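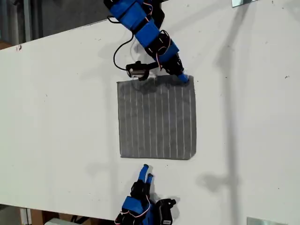

Household textiles

Dishcloth

A dishcloth is a small cloth used in the kitchen for washing dishes, wiping benches and tables, and mopping up spills. In Australia the word is sometimes used loosely for any kitchen cloth, including the tea towel, although the two are made for different jobs. A dishcloth is used wet, is usually square or nearly so, and is washed often. A tea towel is longer, is kept dry between uses, and is meant for drying crockery and glassware.

Grey, blue and white are common colours. Striped and checked patterns are traditional in many countries, and the lines are often part of the weave, so they do not wash off in the way that a print can.

Construction

Most dishcloths are woven or knitted from cotton. Linen is harder wearing and leaves less lint, but it costs more and is stiff until it has been washed several times. Viscose and cotton blends are used for cheaper cloths. Microfibre cloths, made from very fine polyester and polyamide filaments, pick up grease well but can melt if they touch a hot pan.

The main types of weave are:

Plain weave. A flat cloth with no pile. It dries quickly and rinses clean, but holds less water than other types.

Waffle weave. Raised threads form small square hollows. The cloth is light for its size and shrinks noticeably in its first hot wash.

Terry. Loops of yarn stand up from the base cloth on one or both sides. The loops give the cloth its absorbency. In some terry cloths the pile is broken by ribs or flat lines, which divide the surface into stripes or panels and help the cloth to fold.

Knitted. Often made at home on needles from unmercerised cotton. Knitted dishcloths stretch when wet and are slow to dry.

The edges are hemmed, overlocked or finished with a woven border. Cut edges that have only been overlocked tend to wander out of true after washing, so that a cloth sold as a square may end up slightly longer on one side.

Weight and absorbency

The weight of towelling is given in grams per square metre. Light cloths dry quickly on a rail but need wringing out more often. Very heavy cloths, of 600 grams per square metre or more, belong in the bathroom and are awkward to wring by hand over a sink.

New cotton cloths often absorb poorly because of finishes left over from manufacture. One or two washes before use will remove most of this. Fabric softener coats the fibres and has the opposite effect, and is best left out of any load containing kitchen cloths.

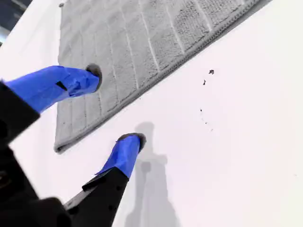
A border of denser weave is common on terry cloths. It keeps the edge from fraying and gives a firm strip to take hold of when wringing, but it can shrink more than the pile beside it. When this happens the corners begin to curl and the cloth no longer lies flat. Pulling the border straight while the cloth is still damp corrects mild curling. Ironing flattens the hem but also crushes the loops, and is seldom worth the trouble.

Pulled loops are the other usual fault. A snag on a drawer handle or a fork will draw a loop up above the surface. It should be trimmed level with scissors -- pulling it will draw out the loops on either side. A trimmed loop in a woven terry cloth does not normally run.

Hygiene and washing

A damp dishcloth is a good place for bacteria to grow. Cloths used on benches should be changed daily, and straight away after wiping up juices from raw meat or fish. Many households keep separate colours for dishes, benches and floors. A set of 7 allows a fresh one for each day of the week.

Cotton and linen cloths can be washed hot with ordinary detergent. Microfibre needs a cooler wash, and should be kept away from cotton terry, which sheds lint that the fine filaments hold on to. Chlorine bleach weakens cotton and will fade coloured stripes unevenly. An oxygen-based bleach is gentler on both.

Cloths should be spread out to dry between uses. Left bunched in the sink or folded double over the tap, they stay wet in the middle and soon smell sour.

Folding and storage

Square cloths are generally folded in half twice, giving 4 layers, and stacked with the fold to the front of the drawer. Smoothing the cloth on a flat surface first and lining up the corners gives a neater stack. On striped cloths the lines are a useful guide to whether the fold is straight. Rolled cloths take up less room in a shallow drawer, though they do not stack.

Disposal and reuse

Worn dishcloths are commonly kept as rags for cleaning ovens, bicycles and paintwork. Cloths of pure cotton or linen can be cut up and composted, provided they have not been used with solvents or motor oil. Blends containing polyester do not break down fully and go in the general rubbish.

See also

Tea towel
Face washer
Terry cloth
Waffle weave
Kitchen sponge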